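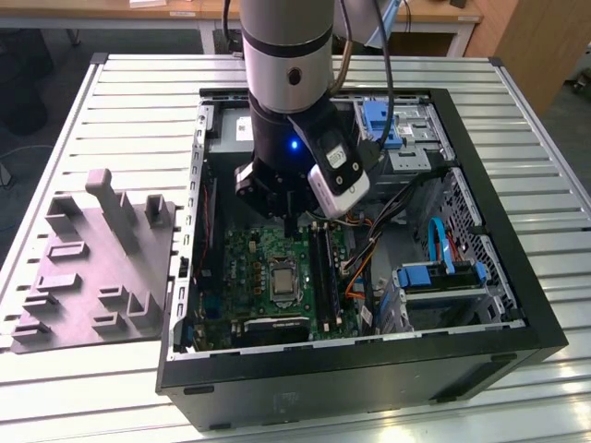

Unit 6. Collecting demonstrations for a part-handling policy

Definitions. An episode is one continuous recording of one attempt at one task, from the home pose to the release of the part. A demonstration is an episode the operator has marked as a success. Failed episodes are kept in a separate folder and are not used in the first training run.

Task family. Work inside an open desktop tower laid on its side. The case walls, the drive cage and the power cables limit the approach, so most paths come in from above with the fingers pointing down.

Procedure
Return the arm to the home pose.
Shift or turn the tower slightly between episodes. Log the change.
Start recording, then teleoperate.
Stop at 90 seconds, whether or not the part has been released.
Enter the label before starting the next episode.

Data set for the lab. The Tapia set holds 1005 episodes. Hold out 90 for testing, drawn by session. Episodes from one session share lighting and case position, and a random split will overstate the result.

Reading for next time: Montecinos, notes on wrist camera views, sections 1 and 2.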